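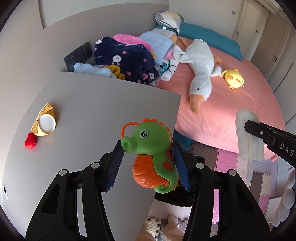 Photo: Hala Srour

The Kilemer Horror ran for 16 minutes before the monster's head fell off.

"Leave it in," said Nele, who had directed it, written it and, until the second reel, been the monster.

Dae-han said you could hear her swearing inside the neck. She said that was dialogue.

They had one screening booked, at the Orkport Kirkegaard, a cinema with 473 seats and a projectionist who hated films. Jenő had promised them an audience of up to 15. 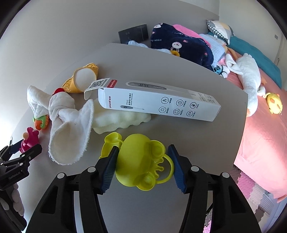 Two came. One was Jenő's mother. The other slept soundly until the head came off, then stood up and clapped — for rather a long time — and asked whether there was going to be a sequel.

"September," said Nele, who had no neck left.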